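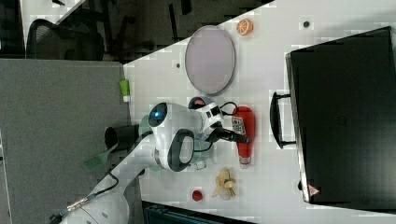 Lease it, don't buy it, and don't sign for longer than you can see ahead. Ritva Kauppinen was blunt at the equipment meeting, and by the end of it most of the room had come round. Rantala will put its next tabletop arm on a lease and leave the purchase money where it is until the spring budget.

The short version: 16 months, 1,303 euros a month, starting January. Supplier is Prorau. Service visits in the price, gripper fingers not.

Two offers were on the table. Plelotel came in at 1,488 a month but with spare fingers and a loan unit if the arm is away for repair. Prorau was cheaper and had no loan unit. The difference is 185 a month, 2,960 over the term, and the meeting spent a good half hour on whether that buys enough peace of mind. Urho Suominen thought it did. He reminded everyone of last autumn, when one broken wrist cable stopped the bench for nine working days while the part sat in customs.

Kauppinen's answer was to buy a spare cable and keep it in a drawer. That got written down as an action.

**What it's for**

Same work as now. Picking up ordinary kitchen and food things from a table, putting them on a plate or in a cup, then doing it again with everything moved. Bottles lying on their side are still a main item on the list, the ketchup bottle included. Fruit too. The second bench has been waiting for an arm since the summer and people have been booking evenings on the first one to get their hours in.

**The money**

Buying outright wasn't ruled out, only put off. Suominen had a purchase quote for the Josix model but it ran out before the meeting, and the new one hadn't arrived by the time we went to press. Expect it to be higher. Training, a table with proper fixings and a cover for the floor cables were all missing from the old quote anyway, so nobody should lean on that figure.

Prorau would have gone up to 24 months for a lower rate. Turned down. The grant behind the second bench ends before then and the meeting didn't want to be paying for an arm with no one to run it.

Still not settled:

- who pays for worn fingers, the bench or the central budget (currently the bench, to much grumbling)
- whether the old arm is kept as a spare or traded in
- insurance, the current policy only names one machine
- a buy-out price at the end of the lease. Prorau says it will put one in writing. It hasn't yet

The third point could hold things up. Suominen is chasing the insurer and hopes for a reply before the lease is signed. If there isn't one the arm can be delivered but has to stay in its box, switched off, and the monthly charge runs regardless. Kauppinen asked for the start date to be tied to the insurance letter insted of the delivery. Prorau is thinking about it.

**Consumables**

A seperate line for these from next year, which the bench has wanted for ages. Finger pads, cable ties, cups, plates, and fresh food every week. Food has been coming out of the coffee money up to now and the coffee drinkers have noticed.

Anyone with a request for the second bench, such as extra sockets, a deeper table or a different gripper, should get it to Suominen before the order goes in. Afterwards it waits for the spring round. Lists by email please, he won't be taking them in the corridor.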